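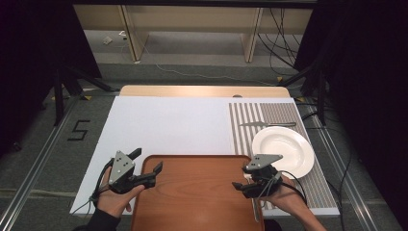 Why does soup taste better at a table than it does standing over the sink? Because sitting down slows you to the soup's own pace, and at that pace you can pick out the cumin.

I learned this from Ismail Tawfik, who cooks lentil soup every winter evening at Berrada, a narrow little restaurant at the bottom of the hill in Drulora. I went in for a quick bowl on a wet night and stayed for nearly three hours. Lentils, onion, a lot of lemon, a spoonful of something red and smoky swirled in at the end – and bread so hot I had to pass it from hand to hand!

Tawfik is from a family of bakers and came to soup sideways. The oven at his uncle's shop broke one February, there was flour for a month and nothing to bake it in, and the only thing left to sell was what the family ate at lunch. People kept asking for it after the oven was fixed. He still makes it his grandmother's way, with the onions cooked down for close to an hour before a single lentil goes in.

"If you hurry the onions, you have made hot water with beans," he told me, stirring.

The lentils themselves come from Wekora, where Othmane Ouazzani grows a small brown variety on dry, stony ground at 900 meters. I drove up to see him the next morning and I'm so glad I did. The fields look like nothing at all in winter, just gravel with a green fuzz on it, and then he kneels and parts the stems and you see how much is going on down there. He sells roughly 1000 kilos in a fair year, most of it within walking distance. Rain at the wrong moment can halve that. Ouazzani eats his lentils cold with chopped parsley and thinks soup is a waste of them, and he has told Tawfik so many times.
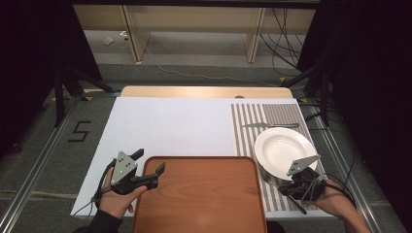
A knife, a white plate and a striped placemat: all the table a bowl of soup asks for.

Back home I tried it myself. For four people I used 200 grams of lentils, three big onions and the juice of two lemons, and I gave the onions the full hour (with the radio on, it goes quickly). The first batch was thick enough to stand a spoon in. The second, loosened with a ladle of hot water, was wonderful, and my neighbor from across the landing came back for thirds.

Berrada is open for dinner all winter. Go early, take the seat by the kitchen door if it's free, and ask for extra lemon. The bus from Brorneck stops across the street, and the last one back leaves well after the bread runs out.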